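Last edited 26th October. The notes for paper and card are in a separate file and haven't been brought up to date yet.

# Flondach light goods

Item notes for the light household things used on the dark table at Ollasthorpe: balloons, cloths, plastic packaging and the small tools that go with them. Everything on the list either changes shape when it's picked up or weighs next to nothing. Hard goods (mugs, tins, blocks) belong to Ilter and have their own README.

## What's in the folder

- `items.csv` - one row per item, 31 rows at the moment
- `notes/` - longer notes, by item type
- `stills/` - pictures from the table
- `CHANGES.md` - what was added, renamed or thrown out

Columns in `items.csv` are `item_id`, `type`, `colour`, `surface`, `condition` and `replaced_on`. Leave `replaced_on` blank for an item that's never been swapped.

## Balloons and cloths

Balloons are blown up on the day and tied by hand. Fill them until the skin is smooth but still gives a bit under a thumb. A white balloon is the usual choice for the dark table, and most of them come out more egg than ball. Record the shape as `egg` or `round` - we dropped `oval` in June after it was used for both.

Cloths are listed by colour and weave. The grey ones go on crumpled and should stay that way, so please don't fold them neatly before use. Wash without fabric softener and air dry. A cloth with a pulled thread is still fine, but change its condition to `worn`.
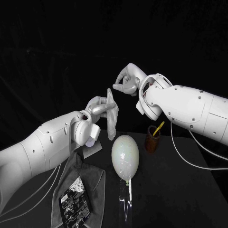 Eino Rantala has asked that balloons get a fresh `item_id` every time one is blown up, even if it's from the same packet, as no two end up the same size. Agreed for new rows. The old rows keep their shared ids, and the `notes` folder says which they are.

Keep balloons out of direct sun and away from the wool bin. Static makes them wander, and a quick wipe of the tabletop with a damp rag beforehand settles them down.

## Packaging

Clear packaging is kept as it comes, print and all. Anything that held food is left out. Put `clear` under `colour` even where there's printing on it, and describe the print in the notes file if you have time.

Crinkled sheets don't go flat again, so there's no point pressing them. Once a piece has been cut it gets a new row with `condition` set to `cut`, and the original row is closed.

Cutting tools are listed with the packaging they're used on. Choose bright handles - yellow has been the easiest to find again on a dark surface. Check the edge before use and wipe off any tape residue.
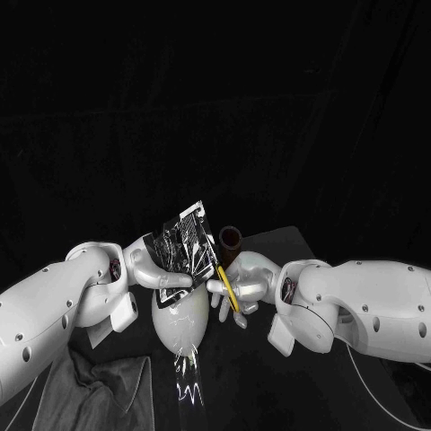

*Clear packaging with printed lines, and a yellow tool at its edge.*

## Storage

Small pieces of packaging live in the shallow Juntunen trays, up to 6 to a tray. Tools go in the lidded tin on the shelf above. Deflated balloons go in the bin, not back in the packet.

## Known problems

- Surface is recorded by eye. `shiny` and `satin` overlap quite a lot.
- Rows 2 and 16 have the same description. One is probably a duplicate.
- Colours were entered under different lights before June and haven't been rechecked.

## Contact

Item list: Venla Miettinen. Corrections to the notes: Đức Ngô.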